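Why Do Cords Get Tangled?

You put a cord in a drawer and it lies there in a nice loose loop. A week later you pull it out and it has a knot in it. Nobody tied the knot. So where did it come from?

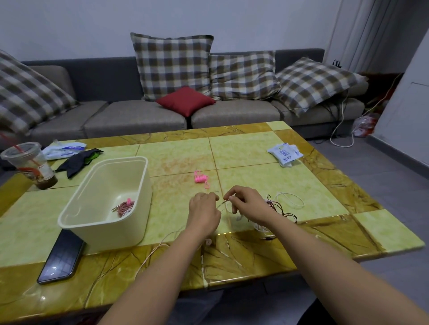 Knots need two things: something long and bendy, and a bit of shaking. A pencil can't get a knot in it however much you shake it. A shoelace can. A longer string can bend back on itself in more places, so it has more chances to get mixed up.

How a knot begins

Every cord has two ends, and the ends do most of the work. When you drop a cord in a bag, it falls into loops. The loops lie on top of each other, and the end of the cord usually lies next to them. Now you walk to school. The bag bumps up and down. With each bump the end moves a little. Sometimes it slips over a loop, and sometimes it slips under one. If it goes over one part and then under another, it may have made the start of a knot.

Could the next bump undo it? Yes, now and then. But there are many ways for a cord to be tangled and only a few ways for it to be straight. Think of a deck of cards. If you shuffle it 100 times, it will almost certainly not end up in order, because there are so many more mixed-up orders than neat ones.

Does the kind of cord matter?

It does. A stiff cord, like a garden hose, doesn't like to make small loops, so it knots less easily. A thin, soft cord knots quickly. Space matters too. In a very small box, a cord is pressed against the sides and its ends can't move much. In a big bag they can go where they like.

Tangles inside you

The cells in your body hold long, thin threads called DNA. If you stretched out the DNA from one cell, it would be as long as a tall grown-up — and the cell is too small to see without a microscope. Your cells have tiny helpers called enzymes. Some of them cut a strand, let another strand pass through the gap, and then join the cut again.

Try it yourself

You need a piece of string 35 inches long, a shorter piece half that length, and a shoebox with a lid.

Put the long string in the box and close the lid. Shake it while you count to ten. Open the box, pick the string up by one end, and look for a knot. Write down what you find. Do this 20 times, then do the same with the short string. Which one made more knots?

How to undo a tangle

Don't pull hard on the ends. Pulling makes a knot tighter. Push the cord into the knot instead, so that the loops get bigger. When you can see a gap, find the nearest end and follow it back through, one loop at a time.

To stop tangles, wind the cord into a coil and fasten it with a twist tie. Make sure both ends are tucked in.

Words to know

Coil: a set of rings, one next to another
Enzyme: a tiny part of a living thing that helps a job get done
Strand: one long, thin piece of something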